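Print this page | E-mail this to a friend

Part-time morning host wanted at Trulska House, Tevordale

We are looking for a friendly early riser to join us at our little guesthouse at the top of Tevordale, starting in April and staying with us, we hope, for a good long while. Tove Hjaltested has looked after our mornings for almost 15 years, and she is moving to be closer to her grandchildren. We are happy for her and also a bit lost, so if you have ever thought you might like this kind of work, please do read on!
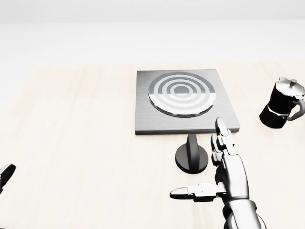 JOBS: HOSPITALITY

The house has nine rooms and a long breakfast table where everyone sits together, whether they came for the walking or for a wedding or just because the road ended here. You would be the first face they see. That means coffee, bread and eggs, of course, but it also means knowing which trail is muddy, finding the lost mitten, and listening to somebody's whole story about their drive up (some of these stories are long, and we love them anyway).

Mornings start at 6:30 and you would be finished by noon. We need you five days a week, and Monday is always free. You would work alongside Issa Yammine, who bakes, and Mounir Shawky, who takes care of the rooms and the garden and will happily talk to you about beans.

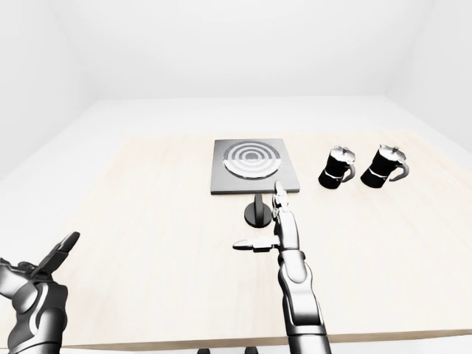
You don't need a diploma or years of experience. We would rather have someone who is kind before breakfast, can carry a tray up two flights of stairs, and doesn't mind when plans change because a family of six turned up a day early. A second language is lovely to have. A driver's license helps a great deal in winter, when the Bistesska bus comes only when it feels like it.

We pay every two weeks, meals are included on working days, and there is a small room under the roof if you need somewhere to stay for the first months.

To apply, write a letter to Leonardo Amato at the house, or drop it off at the front desk any afternoon. Tell us a little about yourself and about a morning you remember. Please send it by the 31st so we have time to meet everyone properly.

Print this page | E-mail this to a friend

Recent listings
Weekend driver, Akl Bakery
Alto and tenor voices wanted, Tevordale Singers
Garden help, two afternoons a week, Bistesska
Piano teacher for beginners, ask for Chibuzor Idahosa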